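Avaliação: par de garras manuais Vomero para recolha de demonstrações

Comprámos o par Vomero em abril, para um projeto de tarefas domésticas. O objetivo é simples de explicar: uma pessoa faz a tarefa com as garras nas mãos, o sistema grava, e as gravações servem depois de exemplos para treinar o modelo. Eu já tinha usado o modelo antigo da Geltness, e por isso faço algumas comparações.

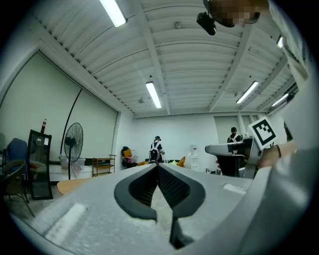
Stodstead, 4 de julho de 2018

O corpo da garra é grande e cinzento-claro, com a abertura dos dedos em borracha preta. Na mão parece mais leve do que eu pensava. A minha colega Tuva Dalen, que tem mãos pequenas, trabalhou com ele uma tarde inteira e só se queixou do polegar. Com a garra da Geltness ela parava muito mais cedo.

Cada garra leva marcadores impressos a preto e branco. A calibração demora 4 minutos quando tudo corre bem. A mim correu mal duas vezes, porque o manual não diz em que ordem se ligam as duas garras (primeiro a esquerda, depois a direita). Escrevi ao suporte e respondeu-me o senhor Roel Martens, muito correto, no dia seguinte.

Gravámos tarefas curtas: arrumar almofadas, abrir gavetas, trabalhar com o caixote do lixo. De 37 demonstrações do caixote, aproveitámos todas menos 5. Nas que perdemos, a pessoa tinha virado os pulsos demasiado e o seguimento da posição saltou.

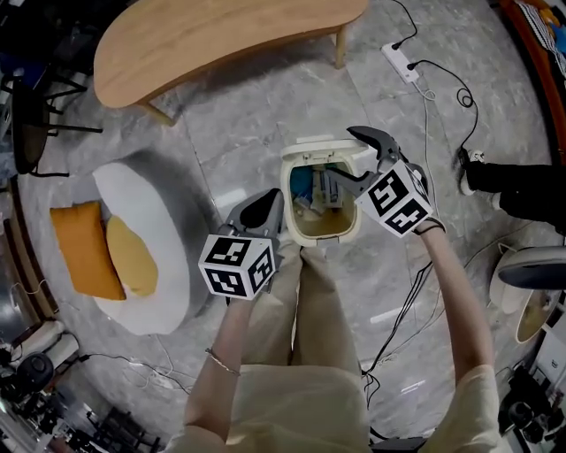 É preciso ter experiência em robótica para gravar com este par?
Basta uma sessão curta de treino; na nossa equipa, quem nunca tinha gravado aprendeu numa manhã, e o mais difícil foi habituar-se a fazer os movimentos devagar.

Do programa de gravação gosto menos. Os nomes dos ficheiros não se podem mudar em grupo e, depois de mais de 19 gravações seguidas, a lista fica lenta. O estojo também é fraco para o preço.

Recomendo o par a equipas pequenas que gravam em casas ou salas normais. Para quem precisa de movimentos muito finos, eu esperava pela próxima versão dos dedos.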